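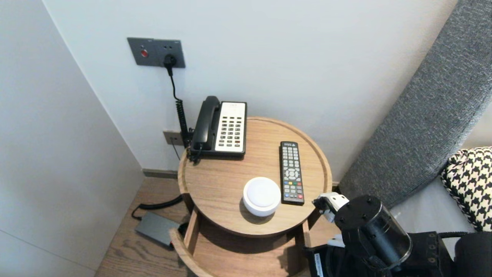
## Lulluswood analogue line withdrawal: progress to end of May

Prepared by Rahel Bühler for Hugo Hamel, Clivine Housing.

### Position

The Lulluswood estate has 335 dwellings on copper lines. Survey visits are complete in the first two blocks, Mengal House and the north side of the courtyard. Blocks three and four are booked for June. The order of work agreed in the grant letter has been kept except for one change, given under Variations.

Corded telephones are still the main handset for many older tenants. The survey form now records the make of handset, where it stands, the nearest mains socket and whether the tenant has a pendant alarm on the same line. The last item was missing from the first version of the form, and Hongmei Song has rung back every household visited before the correction.

### Work done in the period

- Router shelf positions agreed with tenants in both surveyed blocks.
- Battery backup units ordered, 100 in the first batch. Delivery is to the Stalelero depot.
- Call quality tested on the trial flat in Mengal House. Speech was clear on the existing handset through the adapter. Pulse dialling was not recognised.
- Letter to tenants redrafted in larger type and sent to the translators.

### Variations

The riser cupboard in Mengal House was found to have no spare way in the distribution board. Weidong Xiong has priced a replacement board and the quotation is attached as Annex B. Work on that riser has moved behind the courtyard risers, which need no electrical alteration. The completion date for the block is unchanged.

### Expenditure

Spending is within the approved figure. The survey line is slightly over owing to repeat visits where tenants were out. The equipment line is under and will remain so until the backup units are invoiced. A transfer of 2 per cent from equipment to survey is requested. Carmela Lozano has checked the ledger extract in Annex A.

### Risks

1. Pendant alarms. Some older units will not work through an adapter. The alarm provider has been asked for a list by serial number and has supplied half of it.
2. Lift lines. The lift contractor has not confirmed a date for the mobile gateway. Copper to the lift cars must stay live until this is done.
3. Access. Four households have refused a visit. Hongmei Song will write to them again before any line is ported.

### Next period

Survey of blocks three and four. Installation in the courtyard flats, starting on the ground floor. Decision needed from Clivine on Annex B before the June meeting.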